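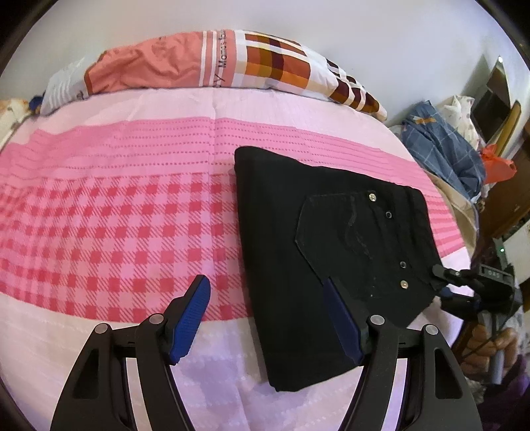 Bedspread

A bedspread is a cover laid over a made bed, on top of the sheets and blankets, mainly to hide them. It is sometimes called a counterpane or coverlet, though shops and dictionaries do not agree on where one word stops and the next begins. The usual claim is that a bedspread reaches the floor and a coverlet does not. Plenty of things sold as bedspreads reach nowhere near the floor, and the rule seems to be kept up mostly by people who write guides to bedding.

Name

"Counterpane" is the older word in English. It comes by way of Old French from a Latin phrase for a stitched quilt, and the ending was changed to match "pane" in its old sense of a piece of cloth. "Bedspread" is a nineteenth-century word and was first common in North America. Popular books often add that the term came from a Dutch one brought over by settlers. The evidence offered for this is thin, and since "bed" and "spread" are both plain English words the theory does not have a great deal to explain.

Construction

Bedspreads may be woven, knitted, crocheted, tufted or quilted. Waffle and honeycomb weaves are common because the raised pattern hides creases and gives a light cloth some body. Sellers often say that such weaves "breathe" or keep the sleeper at an even temperature. Air held in the hollows does slow the loss of heat, but a cover of this sort is normally folded back at night, so the benefit is hard to credit.

Candlewick spreads are made by drawing soft cotton yarn through a plain ground and cutting it to leave tufts. Marseilles or Marcella spreads are woven on a loom to look like hand quilting. Many in private hands are described by their owners as hand-stitched. Etornam Zakaria, in a survey of British household textiles, examined 21 spreads that had been handed down as the needlework of a named ancestor and judged that 8 had been woven by machine. She did not think the families were being dishonest. A story attached to a cloth is seldom checked once the person who could correct it has died.

Printed patterns spread widely with cheap cotton. Checks and stripes are the commonest and are often called traditional, a word that here covers anything from the eighteenth century to the year before last. Gingham is a case in point. It was at first as likely to be striped as checked, and its link with farmhouse life owes more to advertising than to farmhouses.

The Vernham spread

The town of Vernham is often named as the home of a distinct kind of bedspread, white with a coloured band across the middle. The claim appears on a sign by the market hall and in most local guides. It rests largely on a pamphlet by Torquil Purves, a draper, who wrote that the town's weavers had turned out 1,308 spreads in a single year. Purves gave no source for the figure and had a stock of banded spreads to sell.

Hakim Nair went through the surviving mill accounts and found orders for sheeting, towelling and sacking, with banded spreads entered only six times, all of them bought in from Fliltmont. Lachlan Strachan has replied that cottage weavers would not appear in mill books. That is true, but it is not evidence that they wove bedspreads. The town still holds a bedspread fair each July.

Use and decline

In Britain the bedspread lost ground from the 1970s as the duvet, then called the continental quilt, replaced sheets and blankets. The duvet was sold on the promise of a bed made in seconds. Whether households saved much time is doubtful, as duvet covers have to be changed, and changing them is a job few people enjoy.

Revivals have been announced at intervals ever since, usually by companies with bedspreads to sell. Hotels kept the item longest. Many have now cut it down to a narrow strip across the foot of the bed, known as a runner or bed scarf, which is said to protect the bedding from shoes and suitcases. Donnie MacLeish, in his history of hotel furnishing, could find no trace of this purpose in trade papers from the years when runners came in, and suspected it was thought up later.

Care

Cotton spreads can mostly be washed by machine, though large ones may be too bulky for a home drum when wet. Candlewick sheds tufts. Advice to add vinegar or salt to "set" the colours is widely repeated and does little for modern dyes.

See also: Blanket; Coverlet; Duvet; Quilt; Valance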